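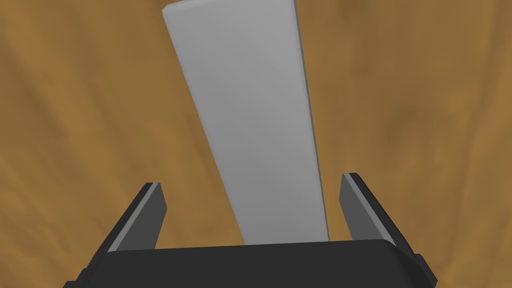
Chapter 3
Friction on a Slope

Put a book on a shelf and it stays where you left it. Tip the shelf a little and the book still stays. Keep tipping, and at some angle the book begins to slide. This chapter is about that angle, what sets it, and how engineers and builders use it.

In the last chapter we treated surfaces as if they were perfectly smooth. That made the math easier, but it left out a force you deal with all day long. Friction holds a nail in a wall, lets a car turn a corner, and keeps your shoes under you on a ramp. When two surfaces press together, friction acts along the line where they meet and opposes sliding between them.

Home | Contents | Chapters | Glossary | Teacher Resources | Sign In

There are two kinds to keep apart. Static friction acts while the surfaces are at rest against each other. It grows to match whatever is trying to move the object, up to a limit. Kinetic friction acts once sliding has started, and for most pairs of dry surfaces it is smaller than the static limit. Anyone who has pushed a heavy dresser across a floor has felt the change. The first shove is the hard part.

A loading dock in Trallbridge

Nkechi Ajayi runs the night shift at a small warehouse in Trallbridge. Crates come off the truck and go down a ramp to the storage floor. One July her crew switched to a new kind of crate with a slick plastic base, and the crates began to slide down the ramp before anyone had pushed them. The old crates, with their rough bases, had stayed put on the same ramp.

Ajayi first thought the new crates were sliding because they were heavier. She had a worker load one with 96 pounds of parts and set it beside an empty one. Both slid. The weight of a crate pulls it down the ramp, but it also presses the crate harder against the surface, and the two effects grow together. For a simple block on a simple slope, the angle at which sliding begins does not depend on weight. It depends on the two materials in contact.

We will return to this ramp in Section 3.2, where you will work out how far it had to be lowered.

What you will learn

By the end of the chapter you should be able to draw the forces on an object resting on a slope, split its weight into a part along the slope and a part pressing into it, and find the coefficient of static friction from a measured angle. You will need the sine, cosine, and tangent of an angle. If these are rusty, review Appendix 2 before going on.

Before you begin

Find a stiff, flat board and a coin. Lay the coin near one end and raise that end slowly until the coin slips. Write down the height of the raised end and the length of the board. Repeat with an eraser, then with the coin taped to a scrap of cloth. Keep your numbers for the first problem set.

Filed under: Physical Science > Forces and Motion > Student Edition

We use cookies to remember your place in the book. Accept | Manage settings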